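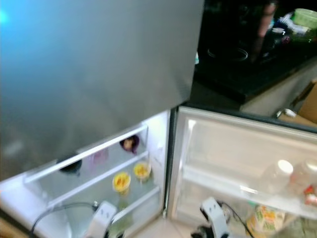
Geöffnetes Kühlteil mit Glasböden; auf dem mittleren Boden zwei durchsichtige Becher mit gelbem Inhalt.

Gemeinschaftskühlschrank im Haus Drundside: Einräumen und Reinigen

Die folgenden Schritte gelten für alle Bewohnerinnen und Bewohner sowie für Gäste, die die Küche im Erdgeschoss nutzen.

Vor dem Einräumen

Speisen sind in verschließbare Behälter oder abgedeckte Becher zu füllen und mit Namen und Datum zu beschriften. Gekochtes muss vor dem Einstellen abkühlen. Etiketten liegen in der Schublade neben der Spüle.

Einräumen

1. Kühlteil öffnen und freien Platz suchen. Die Tür bleibt nur so lange offen wie nötig.
2. Angeschnittenes Obst und Desserts auf den mittleren Glasboden stellen. Kleine Becher stehen nebeneinander – bitte nicht stapeln.
3. Fest verschlossene Flaschen können liegend auf dem untersten Boden gelagert werden.
4. Schüsseln mit Resten gehören auf den obersten Boden und werden innerhalb von 2 Tagen verbraucht.
5. Tür schließen und den Sitz der Dichtung prüfen.

Reinigung der Glasböden

Böden leeren, vorsichtig herausziehen und auf Raumtemperatur kommen lassen. Anschließend mit 1000 ml lauwarmem Wasser und etwas Spülmittel abwischen, auch entlang der weißen Kunststoffleisten. Vollständig trocknen und wieder einsetzen. Scheuermittel sind nicht zulässig.

Unbeschriftete Lebensmittel werden entsorgt. Schäden am Gerät nimmt Bernadette Rosenthal in Zimmer 19 entgegen.

Zuletzt aktualisiert: 30. Juni 2026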